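The Long Way Round to Supper

How a village with one bus and no greengrocer learned to feed itself by post

By Chanida Chaimongkol

My grandmother never in her life bought a vegetable she hadn't pinched first. She used to say that you should meet your supper before you married it, and I have thought of her a good deal this past year, while I have been finding out how people in out-of-the-way places get hold of their food.

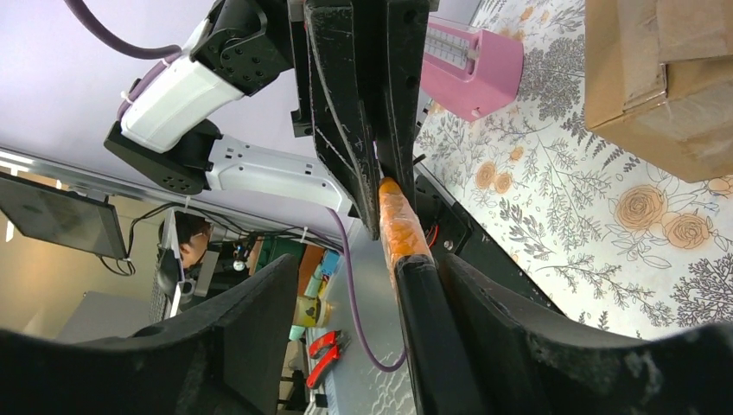
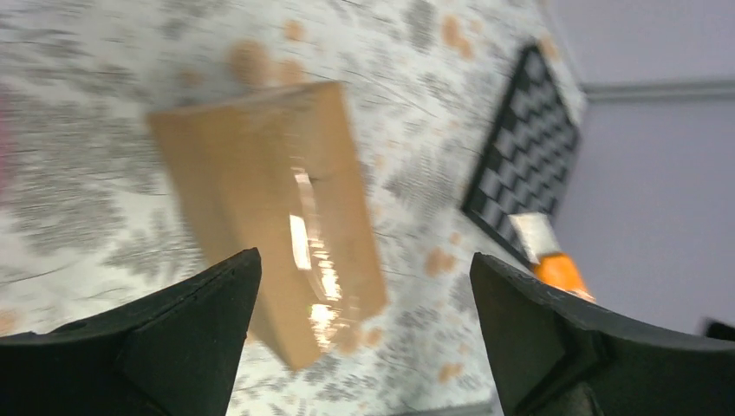
Jillthorpe lost its last greengrocer in March, four years ago, and people there still speak of it as you might speak of a much-loved aunt. The shop stood at the bottom of the hill beside the chapel, and it sold potatoes out of sacks, eggs by the tray, and a sort of hard yellow cheese that I have never come across anywhere else. When the owners retired there was a month or two of hopeful talk about somebody taking it on, and then the windows were papered over and that was that. What came instead was the cardboard box. Plain brown, a strip of shiny clear tape run down the middle, no different from the box your slippers might arrive in - and inside it, where you would once have had a paper bag twisted at the corners, your carrots and your onions and whatever else the week had decided upon.

I went up there to stay with Tomoyo Sakai, who has lived in the old schoolhouse for longer than she cares to work out and who runs the village's box scheme from her back kitchen. It is called Flirkevico, a name her late husband made up for a boat they never got round to buying, and it began with three households and a borrowed estate car. She met me off the bus in a waxed coat that came down to her ankles and walked me straight past her own front door to look at a neighbour's leeks, which she felt I ought to see before the light went.

"People think it's all about the growing," she told me, once we had got back and the kettle was on. "Growing's lovely. Growing's the nice part. It's the getting it up the hill that wears you out."

And the hill, I must say, is quite something. The road into Jillthorpe climbs out of the valley in a string of bends, and in winter the top part of it sees no sun from breakfast to bedtime. The farm that supplies most of Tomoyo's vegetables is down on the flat, where the soil is dark and deep and a bit sandy, and very good for roots. Twice a week a van comes up from there with the crates. The driver will not come past the chapel if there is ice, and so on icy days everyone who is able goes down with a wheelbarrow, or a sledge, or in one case a very old pram, and brings the things up by hand. I was told all this with great cheerfulness by people who plainly enjoy it more than they let on.

The packing is done on a long table in the back kitchen, with the radio going. I had expected a good deal of fuss about it and there was hardly any. Heavy things go in first, potatoes and swede and beetroot, then the roots you might snap, then the greens, and anything soft is wrapped in newspaper and tucked into whatever gap is left. I was put in charge of parsnips. I was moved off parsnips after a short while and given the newspaper to tear instead, which suited me very well and left me free to listen.

What I heard, mostly, was talk about cooking, and this is the part of the story I had not been looking for. When you choose your own vegetables you tend to choose the same ones. I know I do. I have walked round my own market every Saturday for years and come home with onions, tomatoes, spinach and a lemon, as though there were a law about it. But when a box comes, it comes with what there is, and sooner or later you are standing in your kitchen with a celeriac. Everyone round that table had a celeriac story. One man had peeled his until there was nothing left but something like a golf ball, and then fried that. A young mother had kept hers on the windowsill so long that the children drew a face on it.

Over the months they had begun to swap ideas, at first by word of mouth and then on scraps of paper slipped in among the greens. Tomoyo kept the scraps. She brought them out after supper in a biscuit tin, and we went through them by the fire, some in beautiful copperplate and some on the backs of seed packets, one with a large ring of gravy in the corner. There was a soup of swede and smoked bacon. There was a beetroot cake that three separate people claimed to have thought of. There was a way with cabbage, butter and caraway that I have since made so often my own household has asked me to give it a rest.

It was in the tin that I first met the name Khamphan. It was written across the top of a good many of the cards, in green ink, and I took it for a person, perhaps some generous cook who had moved away. It is in fact a supper club that meets in the chapel hall on the last Sunday of the month, and I had the good luck to be there for the one on 26th November. You bring a dish made from that week's box, and you bring your own plate and a cushion if you feel the chairs. The hall was cold when we went in and so warm by pudding that somebody had to prop the door open with a hymn book.

I ate far too much. I had carrots roasted with honey and cumin, and carrots grated raw with orange juice, and a carrot soup with ginger that cleared my head wonderfully - there had been rather a glut, you will gather. Some of those carrots had been a week in the bottom of somebody's fridge and had gone a bit wrinkled, as they do, and I was told more than once that these are the ones to roast, for they are a little drier and take on a better colour. I had always thrown mine to the compost at that stage. I have stopped.

Across from me sat a retired signalman who had been against the whole business at the start. He had wanted the shop back and nothing else would do. He had gone as far as to write to the brewery, the bus company and the bishop, on the grounds that one of them must own something. He takes a small box now, every other week, and he brought a potato pie to the supper that was gone before I could get near it. I asked if he had changed his mind. He thought it over for quite some time, buttering a roll, and said that he still wanted the shop back, but he would miss this.

I think that is fair. It would be easy to write about Jillthorpe as though losing a shop were a blessing, and it was nothing of the kind. There are people in the village who used to walk down each morning for a pint of milk and a chat, and for whom the walk and the chat mattered a great deal more than the milk. A box left in the porch does not ask how your knee is. Tomoyo knows this better than anybody, and it is why she will not have the boxes simply dropped off and left. Whoever carries one up the path is to knock, and wait, and go in if asked, and she would sooner the round took all afternoon than have it done quickly. It often does take all afternoon. I went along for one and had four cups of tea, a slice of malt loaf, a tour of a greenhouse and a long account of a hip operation, and we still had the whole of the top lane to do.

The money side is kept simple. Every household pays the same for the same size of box, and anyone who is short pays when they can. Orders used to be taken on a wall calendar and are now taken through a little ordering service called Planero, which Tomoyo was talked into by her niece and which she speaks of as if it were a lodger, quite tidy but up at odd hours. The wall calendar is still there beside it, filled in just as carefully. She showed me last year's accounts in a school exercise book. After the farm and the van had been paid there was £3973 left over, and it went on a new boiler for the hall, which I can report is a great success once it gets going.

There are 31 households in the scheme now, and a waiting list from the next village over, where the shop is still open but the owner is thinking of her sister in Spain. Tomoyo has been asked if she would take them on. She has not said yes. It would mean another run with the van and a second table, and there is only so much room in the back kitchen before you are packing sprouts on top of the cooker.

On my last morning she made up a box for me to take home on the train. I said I couldn't possibly carry it and she said I could, and tied it with string so that there was something to hold. It sat on my knees the whole way, and a little boy across the aisle asked me if there was a rabbit in it. I let him have a look. Potatoes, leeks, a bag of muddy carrots, half a dozen eggs wrapped one by one in newspaper, and at the very bottom, when I got it home and unpacked it on the kitchen floor, a celeriac.

Flirkevico takes new members from the village when a place comes free. The Khamphan suppers are open to visitors, who are asked to bring a dish and their own plate.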